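Nindum Hand Demos

Student project data, Solville Robotics Club
Last change of this file: 05/06/2024

What is in this folder

The folder has 102 recordings of household tasks, made by members of our club with two hand-held grippers. We made them for the school project Nindum, where we try to teach a two-arm robot to tidy a room. The robot itself does not appear in the recordings. A person holds one gripper in each hand and does the task slowly, and a camera at the head records the work.

We share the data because two other clubs asked for it, and because we would like somebody to find our mistakes before the October competition.

How the files are organized

Every recording has its own folder. The folder name is the task name and then the number of the recording, for example shelf_017. Inside you find:

video.mp4 -- the head view
left.csv -- position and opening of the left gripper
right.csv -- the same for the right gripper
note.txt -- one or two sentences written by the person who recorded

Please read note.txt before you use a recording. Some notes are short and some have spelling mistakes, but they say if an object fell or if the person started again from the middle. We did not delete such recordings. They have the word "retry" in the note, so you can search for it.

Positions are in meters and angles are in degrees. The zero point is the place where the left gripper was when the recording started, so it is different in each recording. Do not join two csv files from different recordings without moving them to the same zero point first. Our first training run was wrong for this reason and we lost a week.

Tasks

There are 3 tasks:

shelf -- take an object from an open shelf and put it on another shelf
desk -- move an object on a desk surface, or take it away from there
drawer -- open a drawer, wait, close it again

The drawer task is the smallest and also the weakest part. The pulls are small and the jaws slip on them. If you only need good data, start with shelf.

How to load

Install the Kouris loader from the tools folder, then run:

python load.py --task shelf --max 40

Without --max it loads everything, and on the club laptop this takes a long time. The loader makes all tracks the same length, 500 steps. Short recordings are filled with the last position. If you do not want this, use --raw.

How the grippers are tracked

Each gripper carries a cube with printed black-and-white markers. The program Hetik, which was written by last year's group, finds the markers in the video and calculates where the gripper is. When the hands turn so that no marker is visible, Hetik writes an empty line. It does not guess. We think it is better to leave the gap and let the user decide how to fill it.

Before you record with your own cubes, check that the markers are glued flat. A small bubble under the paper is enough to make the angle jump.

Known problems

The wide lens bends straight lines near the borders of the video. The calibration file is in tools/lens.json, but the loader does not apply it automatically.
The cable of the right gripper sometimes pulls on the hand in long movements.
White furniture on a white wall was difficult for our shelf detector -- it often missed the border between the cabinet and the wall. It works better with objects that have a color, such as flowers or a book with a dark spine.
Time in left.csv and right.csv comes from one clock, but the video may start a little earlier. Use sync.py.
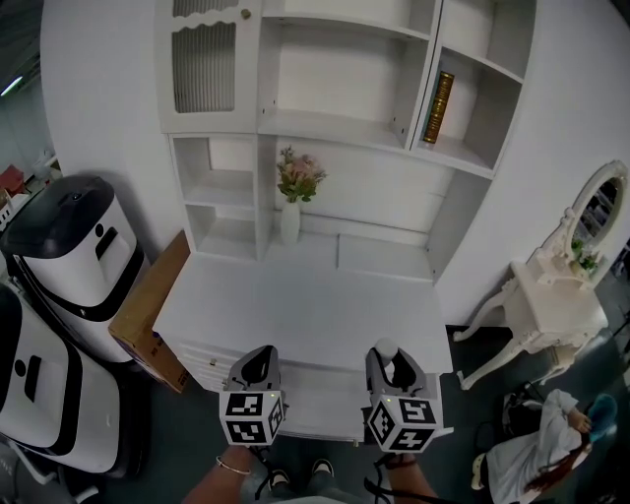 Can I use the data if my robot has only one arm?

You can use the shelf task, but load only right.csv and skip the recordings with "both" in the note. Drawer and desk need more care, because in many of them the left hand holds something still while the right hand works.

Use and contact

The data is free for school and hobby projects. If you publish something with it, please write the name Nindum and the name of our club. Do not upload changed copies under the same name. For errors, open an issue with the folder name and the time in the video -- without the time we usually cannot find the place.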